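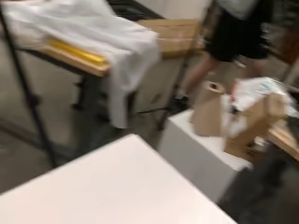

Marisol Usuga wrote in to ask why I bother clearing a packing table completely between parcels, when a pushed-back heap does the same job and saves a minute. She packs ceramics and sells through Vurneo, and her heap has served her for years. It is a fair question, and my reply to her grew long enough to put up as a post.

My table is white, rectangular and has no drawers. Everything used for wrapping lives beside it on a separate stand: kraft paper on the roll, cardboard, whatever plastic came in with the last delivery. The stand is narrower than I would like. I have considered a shelf and decided against it, as the roll is heavy and I do not want to lift it down each time.

The argument for clearing is mostly about the paper. Kraft paper picks up whatever is under it. A crumb of dried glue the size of a lentil will print through two layers when you crease over it, and a staple will go straight through. With a bare top I can wipe once with the flat of the hand and know the state of the surface. With a heap at the back, the heap sheds. I kept a note of this through October. Out of 109 parcels, 14 had to be rewrapped, and all but two of those were done on days when I had let things build up.

The second argument is length. I cut from the roll at 56 cm for the small boxes, and the cut piece needs to lie flat with its curl facing down. If there is a pile in the way the sheet rides up at one end and the fold comes out skewed. You can correct a skewed fold with tape, but the tape then shows.

Anneli Rissanen disagrees with me on the order of work, and I have come round to part of her view. She clears at the end of the session and I used to clear at the beginning. Hers is better for the simple reason that you start on time. I now do both, the first properly and the second as a quick check.

What stays on the table while I work is limited to the following.

A tray for small parts. Mine is blue, with rounded corners and a raised rim. Screws, labels and spare caps go in it and do not roll off. A colour that differs from the tabletop is worth having, as a clear tray on a white surface disappears.

A sheet of white paper under any open container. Paste, stain and rinsing water all leave rings, and a ring on a white top takes longer to scrub off than a sheet takes to replace. I use ordinary printer paper and change it when it cockles.
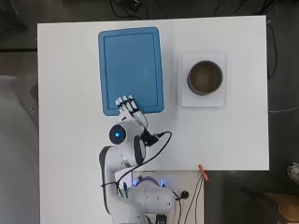
The container goes to the far side, well away from the elbow. I learned this with a pot of paste and a finished order for Michalis Makris, who was very decent about the delay.

The tray I keep to the left, long sides running away from me. Turned the other way it takes up the width I need for folding. It gets emptied at the end of the session as well, including the odd washer that has been in there since spring and belongs to nothing.

Crumpled plastic is the remaining problem. It takes up far more room than its weight suggests, and it slides. Kalliopi Nikolaidis flattens hers and rolls it round a cardboard tube, which I tried for a fortnight and gave up. At present I stuff it into the largest box on the stand and use it as void fill, oldest first. When the box is full I stop keeping any more.

Marisol has agreed to try a bare table for one batch. I will add her figures underneath when they arrive.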